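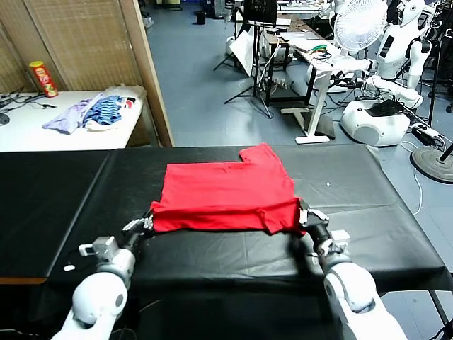
Kestilberg shirt folding result: does anyone buy this?

Fliltovau Forums > Manipulation > Papers and results

slowgripper
November 6, 2024
I've been through the Kestilberg writeup twice now and I keep getting stuck in the same place. Short version for those who haven't read it: two arms, two grippers, one head camera, a policy trained from teleoperated demos. They start with 203 demos, then go up to 280 by adding clips where the person driving has to fix a bad grasp. The claim is that those extra recovery clips matter far more than their share of the data would suggest. Tested on 120 attempts, 79 passed. Without the recovery clips they say it passes just over half the time.

Two out of three on a T-shirt isn't bad. I've done worse. But the title says "general garment folding" and all I see is one red T-shirt on a black table. Red on black! I could segment that with a threshold and a coffee in my other hand.

Has anyone tried to reproduce this on anything else?

tablecloth_dan
Same reaction. The black covering does a lot of work for them. Every edge of the shirt is obvious. Put a navy shirt down there and see what the policy does with the left corner.

I'd also like to know how the shirts were placed at the start. "Randomized initial state" can mean crumpled and thrown, or it can mean nudged by a couple of inches. The writeup gives it one sentence.

Re: does anyone buy this?

mopwater
I'm going to defend them a little. The sheet isn't a flat studio backdrop. It's shiny and full of creases, and there's a seam on the left where two sections of table meet. If you've worked with depth cameras you know what glossy black does to them. Anybody setting this up purely to make the vision easy would have bought matte.

And the background is a normal messy lab. Fan, cables, desks with junk on them. I'd rather see that than a curtain.

slowgripper
Fair on the gloss. I don't agree on the background though. The mess behind the table tells me the policy coped with that particular mess. If the screen and the white table sat in the same spot for all 280 demos, it's a constant and the network can lean on it. Did they move anything between training and testing? I couldn't find it.

Re: does anyone buy this?

hexnut
I ran something close to this in March with Neltex arms and our own demos, so take it for what it is. Different grippers, different camera, and I only had a handful of shirts.

What I can say is that the two-corner grasp on the bottom hem is the part everything hangs on. When both grippers have the hem pinched at the lower corners and the fabric is stretched between them, what's left is mostly a scripted motion. You could play back a recorded path from there and do fine. All the trouble was in getting to that point. My left gripper grabbed two layers over and over, and then the fold came out with a flap sticking out the side.

So when they report a single pass number for the whole task, it hides what I want to know. How many of the 41 misses were bad grasps, and how many were bad folds after a good grasp? If the recovery clips fix grasps, show me grasp numbers.

mopwater
There's a table for that in the appendix, isn't there?

hexnut
There's a table of "failure modes" with percentages, and the biggest row is "other."

tablecloth_dan
I laughed out loud at that row, then remembered I've submitted one just like it.

Re: does anyone buy this?

qudah_reader
I worked through the stats because this thread was bugging me. 79 of 120 gives you an interval running from the high fifties to the mid seventies. They don't give a trial count for the version without recovery clips, only the rate. If it was also 120, the gap is suggestive and I'd want to see it again. If it was 30 or so, I wouldn't bet lunch on it.

The bigger problem is that the comparison is 203 demos against 280. That's more data as well as different data. The right control is 203 plain demos plus 77 more plain demos. Without it you can't say the recovery clips did it. Maybe more driving time did it. Maybe the operator simply got better by then, and those later clips are cleaner.

slowgripper
This is a much better version of my complaint than my complaint was.

mopwater
OK, but the Qudah benchmark people did run an equal-data control on towels and found recovery clips still helped. So it isn't a crazy claim.

qudah_reader
Towels, yes. A towel has four corners and no sleeves. I never said crazy, I said not shown.

Re: does anyone buy this?

hexnut
Let me bring up the scoring, which I think is the weakest part. A pass is "folded to a compact rectangle, judged by a human." Take the bundle below. It's roughly a rectangle, one corner is rounded, you can see the layers stacked at the lower edge, and the bear print is on the right half lying sideways, with its head pointing left. Would you pass it? I would, probably. My wife would refold it.

That's the trouble with a yes or no score. Two people will split on a shirt like this one, and the writeup has a single judge. I don't even know if the judge knew which policy was running.
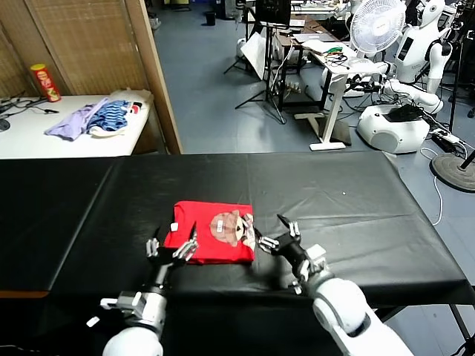
Re: does anyone buy this?

tablecloth_dan
I'd pass it for a drawer and fail it for a store. Which one were they going for?

There's a white tag on the left edge of the fabric, too. If the same shirt shows up in most of the demos, then tag plus print plus color is a pretty good set of landmarks. I'd like to see the same test with a plain shirt, turned face down.

mopwater
There are other clothes right there on the white table. A lavender one, a blue and black striped one. Maybe those are in the set?

slowgripper
Maybe. Or they're waiting for the next paper. Clothes on another table aren't a result. If the striped one was tested, give it a row. Stripes would be interesting, because a folded edge and a stripe can look a lot alike from a head camera.

hexnut
Stripes were awful for me, for what it's worth. Small sample, as I said.

Re: does anyone buy this?

mopwater
I think people are being a bit harsh. One lab, real hardware, 120 real attempts. Plenty of papers in this area show ten attempts and a montage. They gave the failures a table, even if it's a lousy table. I'd accept it with changes.

qudah_reader
I'd accept it with a different title. My list would be the equal-data control, two judges who don't know which policy they're scoring, results per garment, and grasp success reported separately from fold success. The control is the only one that needs much new robot time. They may have saved video for the rest.

slowgripper
Agreed on all of that, and I'd add start states. Overhead photos of every start, even tiny ones on a contact sheet.

I'm going to write to the Kestilberg contact address and ask about the trial count for the plain version. Will post whatever comes back.

tablecloth_dan
Ask about navy shirts too please.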